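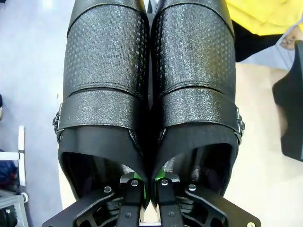 4.2 Receiving schools and the lost-and-found problem

When a district merges two schools, the planning documents treat the children as a number to be moved from one box to another. Whitfield Elementary took in pupils from Istetti in July, over the summer break, and the transfer plan ran to 15 pages, of which two mentioned anyone under the age of twelve. The rest dealt with bus routes and the uniform code. Istetti had never had a uniform. Whitfield asked for black leather shoes, much like the pair in Figure 3, with a strap over the instep and a good shine, and the plan gave families up to 5 weeks to find them. Staff we interviewed recalled the shoe rule in detail. Fewer could recall the reading targets.

Figure 3. Dress and the receiving school.

The Drivham merger went differently, mostly through neglect. The district forgot to send a dress code at all, and the two groups of parents wrote one between them in an evening. It was short and badly spelled - and it was still in force when our fieldwork ended. We do not claim that bad spelling builds trust, though the survey data would let us.
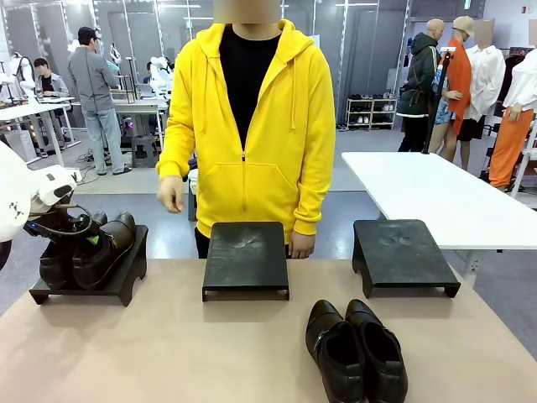 Did pupils from closed schools do worse in their first year at the new one?

Reading scores dipped slightly at Whitfield and held steady at Drivham, but the groups are too small to blame the merger for either result. Attendance, drawn from the Plinik records, tells us more, and we turn to it in Section 5.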